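Songs the Town Kept: Dance Band Singing in Kidholm Between the Wars
Student project report, submitted 23 May 2021

When our group began this project we had a box of photocopied concert bills, a handful of song sheets and a very hazy idea of what a dance band singer did all evening. We wanted to find out how popular singing worked in a small town like Kidholm, before most homes had a record player, and I am happy to say that we came away knowing a great deal more than we expected, though not always about the things we had set out to learn.

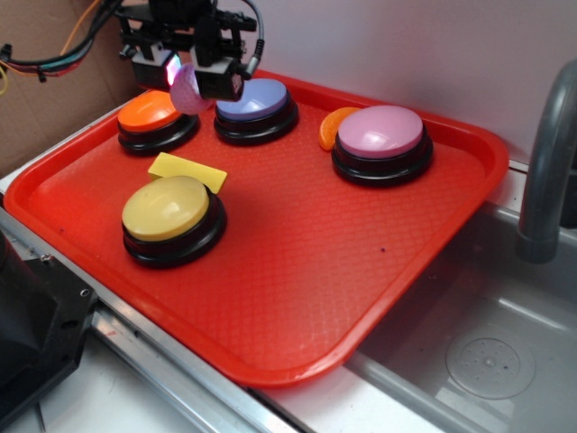
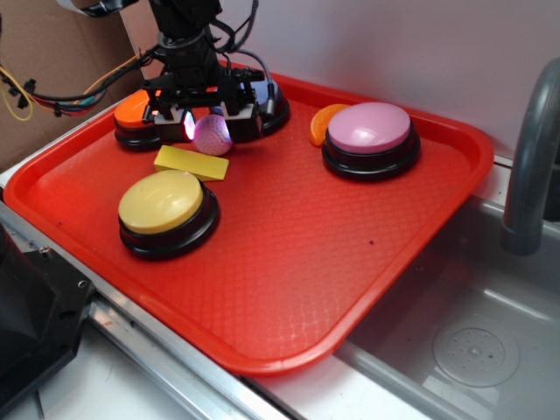 Round push buttons on the red surface, orange-red and purple:

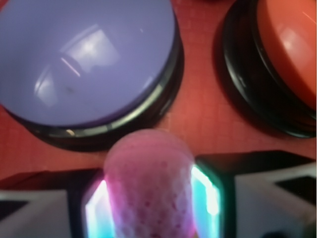
Why did singers with the dance bands so rarely have their names on the bills?

Mostly it was the band that people paid to hear. The singer was treated as one more player, who stood up for a chorus in the middle of a number and then sat down again, so the printer was only given the name of the band and the price of a ticket.

That answer took us a long time to reach, and it changed the shape of the project. We had planned to write a short life of each singer, in the way you find them in the front of a songbook, with a birthplace and a first recording and so on. With so few names to go on we had to turn the plan round and follow the songs instead, and I think the report is the better for it.

What we looked at

We worked from 66 concert and dance bills, all of them for evenings at the Grastura Ballroom, which stood near the harbour and had a sprung floor that people still talk about fondly. Alongside these we had 16 song sheets from the Zurodell music shop, some with pencil marks where a singer had changed the key or crossed out a verse. I grew very attached to those pencil marks. On one waltz somebody has written "slower, they are tired" across the top, and it is hard not to feel you have been let into the room for a moment.

We split the work between us by type of song. Waltzes went to one half of the group and foxtrots and comic songs to the other, and we met on the mezzanine of the college library to compare notes. There were some friendly quarrels about what counted as a comic song — a few of them are sad if you read the words without the tune.

What we found

The first thing we noticed was how long a song could last. We had imagined that tunes came and went in a season, as they seem to now, but four of them appear on the bills year after year, usually close to the end of the evening. These were all slow numbers with a simple chorus, and we think the crowd was expected to join in.

The second thing was the effect of the summer. The bills for August are quite different from the rest, with more comic songs and shorter dances, and we put this down to the holiday visitors, who would not have known the local favourites. By the autumn the old order is back again, last waltz and all.

The song sheets told us something about voices, too. Almost four in every five of the pencilled changes move the song to a lower key. We went back and forth over the reason for this. Our best guess is that the published keys suited a trained stage voice, and that singers who used a microphone could sing lower and more quietly and still be heard over the brass.

What we would do differently

We left the recordings far too late. The Yang Collection holds a few private discs made in the ballroom, and we only asked for them when the writing was nearly done, so we heard just one of them. It is scratchy and the singer is a long way off, but she holds back on the last line in a lovely way that no song sheet could have shown us. Anyone taking up this subject next year should start there, and should bring headphones, as the listening desk is next to the photocopier.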